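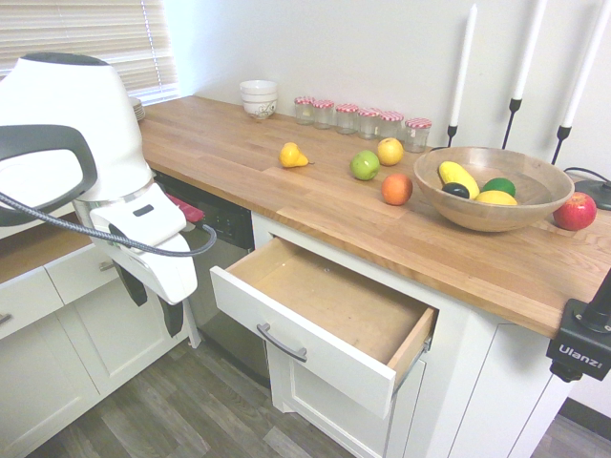

Gurkomow Counter Arm Kit – build it yourself, at home or at the workshop bench

Last updated: July

I started the Gurkomow because I wanted an arm that could work in an ordinary kitchen, with drawers that stick and worktops full of fruit, and I couldn't afford any of the ones I liked. So I built one (and then another one, as the first had a shoulder like a wet sock!) and enough people at our shared workshop in Getcombe asked for the parts that I now sell it as a kit. It's still just me packing the boxes, so please be patient with postage.

What you get

The full kit has the arm housing in white, all the joint sections, the two-finger gripper, the braided cable set, the controller board in its case, and a bag of fixings. There are 200 fixings in the bag, which is more than you need, because they roll under things. The power supply is separate, as half the people who order already have one that fits. The base plate isn't included either. I used to put one in, but everybody's worktop or bench is different and most of them ended up in a cupboard. Drawings for three sorts of base are in the download and any workshop with a drill press can knock one out in an afternoon.

Price is £1,363 for the kit, or £2,325 if you'd like me to build it, set it up and run it in before it goes in the van. Collection from Getcombe is free and I'll put the kettle on.

Building it

You'll need hex keys, a small torque driver, a soldering iron for 19 joints and a clear table. The wrist is the fiddly bit. Do it first, while you're fresh, and leave the thread lock until you've moved the whole thing by hand and you're happy with it. I've seen people glue the wrist up backwards. I've done it myself, twice.

Route the cable outside the housing and leave a generous loop. It looks untidy and I get emails about it, but I tried it tucked away inside and it chafed at the elbow. Outside, you can see what it's doing and swap it without taking the arm apart.

Fingers and drawers

The fingers that come in the box are plain dark grey ones and they're what I use for nearly everything. They suit curved bar handles nicely, the sort you find on kitchen drawers, as there's room to get a finger in behind. Small flat pulls are harder. If your drawers have those, look at the Intarasuk fingertips, which are thinner and a bit grippier – you can swap them with one screw each.

A word on drawers generally: teach the arm to pull along the runners, slowly, and set the force limit low to begin with. Drawers don't come out as straight as you'd think, especially old ones, and an arm that insists on a straight line will have a good go at taking the front off. Start with an empty drawer. Cutlery can wait.

For fruit, drop the grip force right down and do your practising on oranges and apples. Pears bruise if you so much as look at them, and bananas are a whole evening's work.

Software

It runs on Clukton, which I write in the evenings and give away with the kit. You can move the arm by hand and record as you go, or write out the steps if you prefer typing. It's plain to look at but it starts quickly and saves everything as text files you can open and mend yourself. The new version lets you set a no-go height over the worktop, so do use it if you keep glasses or candles out.

Spares

Every part is sold singly, including the housing halves. If you've snapped something, send me a photo and I'll tell you which bit to order. Returns are fine on anything you haven't glued.

14 comments | 37 shares

Related items
Intarasuk thin fingertips, pair
Spare braided cable set
Power supply for counter arm
Clukton download and release notes
Base plate drawings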